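Does fruit need a bowl?

6 September 2018

I have been told, again, that I keep my fruit wrong. This time it was Hefin Rees, who had read somewhere that bananas must never sit near anything else, that citrus belongs in the fridge and that a proper fruit bowl has feet to let the air get underneath. Hefin also paid good money for a bamboo banana stand in Nolham, so I take his advice with some caution.

My own system is a vinyl cloth and a steel dish. The cloth has gingham squares and pictures of cake on it, it wipes clean, and nothing sold as a "fruit storage solution" has yet persuaded me to put it away. Some of the fruit goes in the dish and the rest sits wherever it lands. 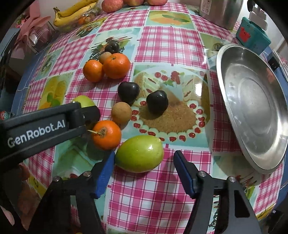
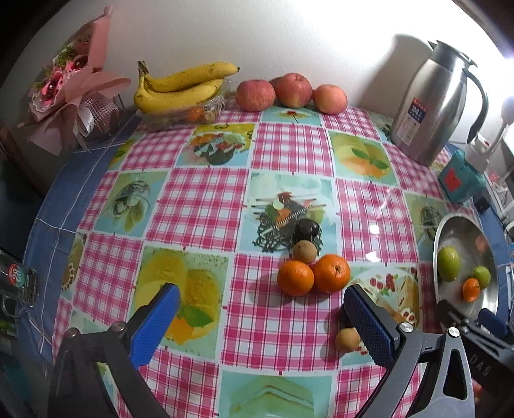
Touran Bahrami, who knows far more about fruit than Hefin does, thinks the whole business of separating everything is overdone. She keeps plums and tangerines together all through February and eats them before there is any argument to be had. I asked her about the gas that bananas are supposed to give off. She said yes, it exists, and so what, buy fewer bananas.

I did try doing it by the book. For a fortnight I had the tangerines in the fridge drawer, the apples in a paper bag and the bananas on a hook. The tangerines tasted of cold and not much else. I forgot the apples altogether. The bananas went spotty at what looked to me like exactly the usual speed, though I admit I had no second bunch to compare them with, and neither, I suspect, did whoever wrote Hefin's article.

What I will grant is that plums bruise if you pile things on them, and that a shallow dish is better than a deep one for finding the soft one before it leaks. I'd pay for a second steel dish if the shop in Beddoe still has them. I won't be buying anything with feet.

Gwilym Rowlands wants to know where I stand on tomatoes. On the windowsill, Gwilym, and I'm not discussing it.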